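Two fingers, three plates: Citlali Galindo on picking a gripper

30 August 2020

Citlali Galindo tests robot hands at Gasness. Since February she has been comparing two sets of gripper fingers, one from Plusari and one from Stasiv, on a task any child could do: sort toy food onto colored plates.

"People expect us to use metal blocks," she said. "Blocks are easy. A banana is curved, it rolls a little, and it looks different from each end."
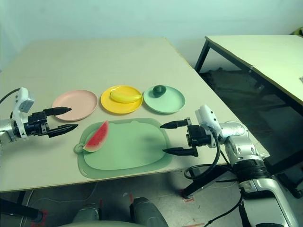

The sorting task, with the banana on the yellow plate and the watermelon slice on the board.

Each set gets 28 runs per food item. The Plusari fingers are stiffer, and Galindo liked them at first. They close fast and the position reading is steady. Her trouble came with the watermelon slice.

"It's a wedge, so if you close on it a bit too high, it squirts out," she said. "I lost 15 runs to that before I changed the approach angle."

The Stasiv set bends more and forgives a bad angle. It is also slower to let go, and small items sometimes shift on release.
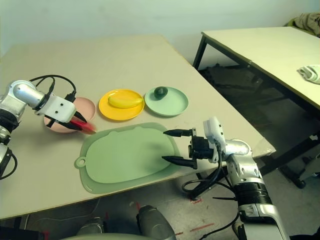
Her colleague Pylyp Zinchenko looks after the controller, an Isader unit that runs both arms. He thinks the fingers get too much of the blame. In his view the bigger problem was timing between the arm stopping and the gripper closing.

"We had a delay of 21 milliseconds that we didn't know about," Zinchenko said. "Once I fixed that, both sets got better. Citlali had to throw out a week of numbers. She was not happy."

Galindo confirmed this. She restarted the count from zero and has logged 1067 runs since then.
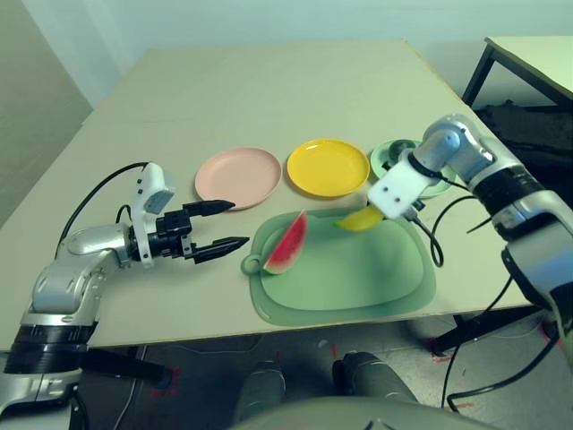

What comes next

The next round adds soft items, starting with a sponge and a bread roll. Galindo has not settled on a supplier. She leans toward Stasiv for food shapes and would keep the Plusari fingers for boxes.

"Ask me again when I've done the bread," she said.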